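By July I was dreaming in grip widths. Rovier paid by the accepted example, and the Nultstead office wanted 812 from me before they'd talk about a raise. So I sat in my kitchen in Wumthorpe, opening and closing the thing like a crab with a mortgage, teaching a machine I'd never met how to pick up a spoon.
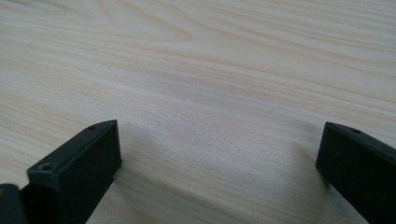 The learner was called Bergmann, and Bergmann had started sending my examples back. Two on Monday's list, I could understand – I'd sneezed. But then it returned four good ones and asked for more of the bit before the spoon. Just the two dark fingers held apart, and the pale wood grain running off in its long wavy streaks. I sent five. It accepted all five in a second and asked if the streaks went anywhere.

I typed that they didn't, as far as I knew. Then I put the spoon back in the drawer and had another look.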